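Section 4: Leveling and First Wash

Read this section before you load anything you care about. The Govadow countertop dishwasher is a forgiving machine in most respects, but it does hold a grudge about being tilted, and it will express that grudge on your floor.

You will need: the two hoses from the accessory bag, the short wrench, a towel, and a level. The level on your phone is fine. Take the phone out of its case first.

Choosing the spot

1. Pick a surface that is flat, dry, and able to carry more than 200 pounds. The machine does not weigh that much. The machine plus water plus whoever leans on it while waiting for the kettle might.

2. Leave a hand's width behind the cabinet for the hoses. If you can only manage a finger's width, move the toaster.

3. Check that the door opens all the way down without hitting the faucet, the knife block, or a drawer handle. Do this now, with the machine empty and the hoses off. Everyone skips this step once. 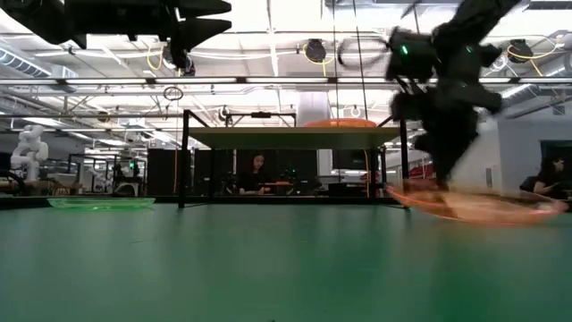 4. Set the cabinet down and turn the front feet with the short wrench, a half turn at a time. Clockwise raises the corner. Counterclockwise lowers it, and eventually removes the foot, which then rolls under the refrigerator.

5. Press down on each top corner in turn. If the cabinet rocks, go back to step 4.

Note: Slightly nose-up is acceptable. Nose-down is not. The door seal was designed to keep water behind it, and it has limited patience for water sitting on it.

Connecting the hoses

6. Fit the gray inlet hose to the faucet adapter and tighten by hand. Add a quarter turn with the wrench, then put the wrench away where you can't reach it.

7. Hang the drain hose over the lip of the sink using the plastic hook. The hook is not decorative. A drain hose left loose will stand up like a cobra at the first pump-out.

Caution: Do not join the drain hose to a longer one. The pump can push water only so far before it gives up, and it gives up with the tub full.

8. Turn the faucet on slowly and look at both ends of the inlet hose for a full minute. A drip at the adapter usually means the rubber washer is still in the bag.

The empty run

9. Take out the racks and remove all tape, foam, and cardboard. There is a piece of foam under the lower spray arm. There is always a piece of foam under the lower spray arm.

10. Put the racks back, close the door until it clicks, and select Rinse. Add no detergent.

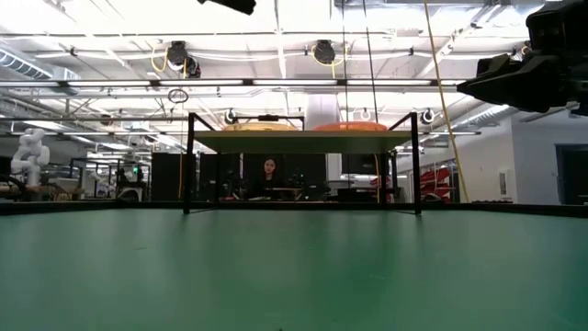
Mbali Joubert, in a comment on the last edition of this guide, wrote that her click was "more of a thud" and that the cycle started anyway. A thud will do. What won't do is silence, followed by a blinking light and a second attempt with the hip.

11. When the cycle ends, wipe the tub with the towel and look for water under the cabinet. If you find any, go back to step 5, and then, with regret, to step 8.

Loading for the first real wash

12. Plates go in the lower rack, facing the center. Bowls go in tilted, so they drain. A bowl placed flat and right side up will be returned to you full.

13. Lightweight plastic goes in the upper rack, held down by something heavier. Lids are the worst offenders. A loose lid will flip over in the first few minutes, collect a pint of gray water, and keep it safe for you until the end.

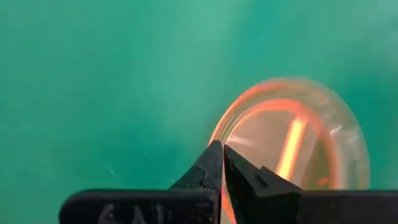
14. Spin both spray arms by hand before closing the door. If an arm hits a spoon, move the spoon.

15. Use one level scoop of detergent. Two scoops will not get anything twice as clean, and the foam comes out through the vent.

Caution: The heater draws 1200 watts. Do not run it on the same outlet as the microwave unless you enjoy looking for the breaker box in the dark.

Note: Dish soap is not dishwasher detergent. If you have already used it, turn the machine off, leave the door shut, and see Section 9, Foam.

The quick cycle is covered in Section 5, along with the delay timer and the button marked with what seems to be a snail.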